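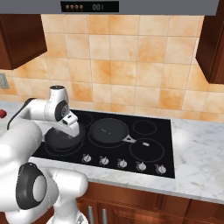
Re: [sim-kitchen] Handle clearance rule for stove scenes

From: Zsófia Balogh
To: sim-kitchen list
July

Miklós Hajdu wrote:
> Section 4 of the draft says a pan handle may not reach over
> an unused burner ring. Do we want that in simulation at all?
> Nothing burns. I would drop it and keep only the knob rule.

I would keep it. The Stoditthorpe group trains on our scenes and then runs the same policies on a real stove. If the layouts ignore handle position, so will the policy.

The render at the top breaks the rule as written. The frying pan handle points right and its tip is just inside the front-right ring. Both rings on that side are free, so a small turn of the pan fixes it. The arm is over the pot at front left, and I have no complaint about that part.

I ran the checker on the Bodnár set last night. Out of 4000 layouts, 1147 fail on the handle and 52 fail on the knobs. Most of the handle failures can be fixed by rotating the pan when the layout is generated. Zoltán has a patch for this and has tried it on 400 of them.

Proposed wording for section 4:

4.1 No handle tip inside the ring of an unused burner.
4.2 No handle over a control knob.
4.3 The gripper approaches cookware from above, and the upper link stays clear of any other pan on the cooktop.
4.4 A layout that breaks 4.1 or 4.2 on purpose must be tagged "hazard".

Gizella, can you check 4.3 against the Skodo arm model? I only tested with ours.

Please send objections to the list, not to me.

Zsófia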